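Using the mezzanine at Hatitside: your questions

Thank you for taking an interest in our upstairs space. We get asked the same few things again and again, so I've put the answers in one place, and you can always ring if yours isn't among them.

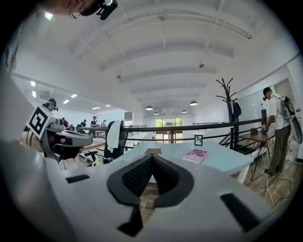
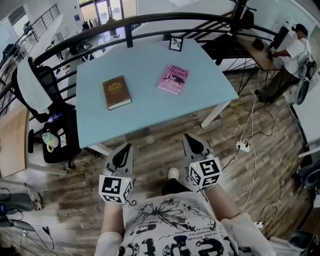 The light blue table on the mezzanine

Wendy Entwistle
Bookings and Members' Welcome

Can I borrow the books I find on the table?
Please do! Write the title in the register at the desk and bring it back within 15 days. Hilary Mantel's The Giant, O'Brien has been a great favourite since May, so you may need a little patience if somebody has beaten you to it.

May I move the picture frame to make room for my own things?
Of course. Lay it flat while you work if you're spreading out papers, and stand it up again when you go.

Can we move the table itself?
A little way, yes, but do keep it clear of the top of the stairs, and please lift it between two of you - dragging marks the floor dreadfully.

Is it a good spot for reading?
I think it's the nicest in the building, though I'm hardly neutral. There are trees outside the big window at the far end, and the ceiling lights and black pendants can be switched on separately if you ask.

Can I leave my own books for others?
We love that. Hand them to Idris Kemeys first so he can put a label inside, and no damp ones, please.

How do I book?
Ring extension 142, or pop in and see me.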